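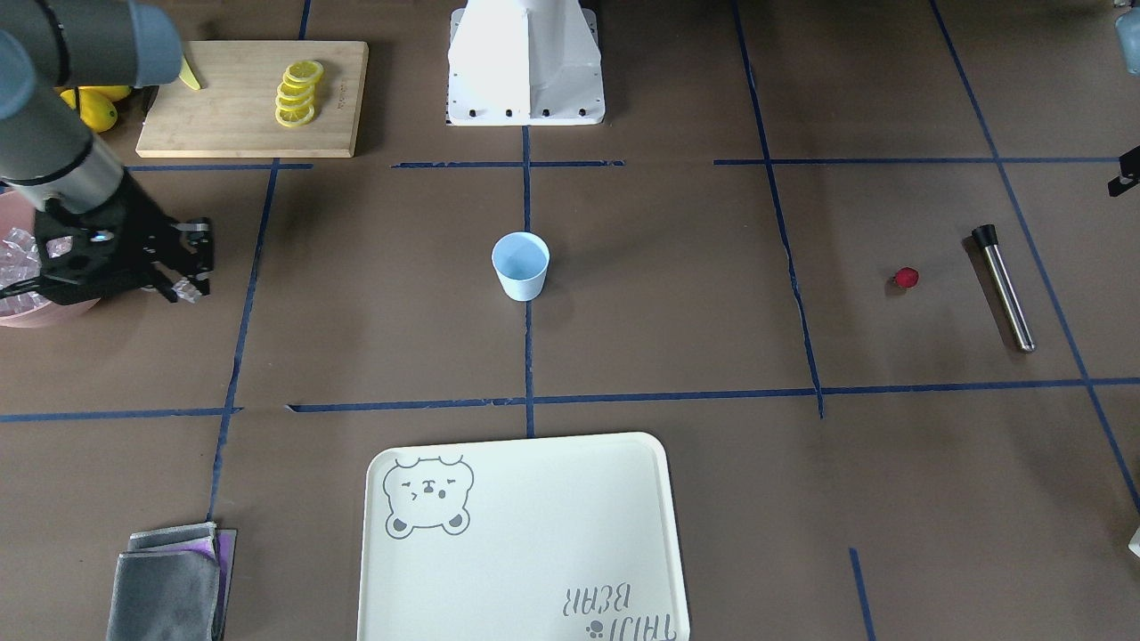
My grandmother in Gedska made lemonade every September, when other people had already stopped drinking it. I did not understand this when I was a child. For me it was a summer drink, but she said that in summer the lemons in our shop were hard and sour like a punishment. Now I live in Maldonado and I can buy good ones in any month, whole yellow lemons like those behind the bowl of ice, and still I wait for September to make hers.

She never wrote the recipe down. What I have is a page my mother filled by telephone, and it begins with "700 grams of sugar," which I first thought was a mistake. It is not a mistake. You make a syrup with the sugar and the peels, leave it until evening, and keep it in the refrigerator. Then you need only a little for every glass. My first year here I poured the syrup like water and had a toothache for 2 days.

The peel is the part where I am strict. I use a small knife and take only the yellow, because the white under it makes the syrup bitter. A peeler is faster, but mine goes too deep. I bought it at Gumon, the household store near the bus station, and I should have bought the cheaper one.

Gedska had 3,000 people when I left, and one café, the Grurkum, where they served lemonade from a powder. My grandmother called it "the yellow water" and went there every week anyway – for the company, I think, and for the window seat.

This year I added some mint at the end. It was good, but it was a different drink. I drank it on the balcony and then made a second jar without mint, and that one is for my mother, who comes at the end of the month.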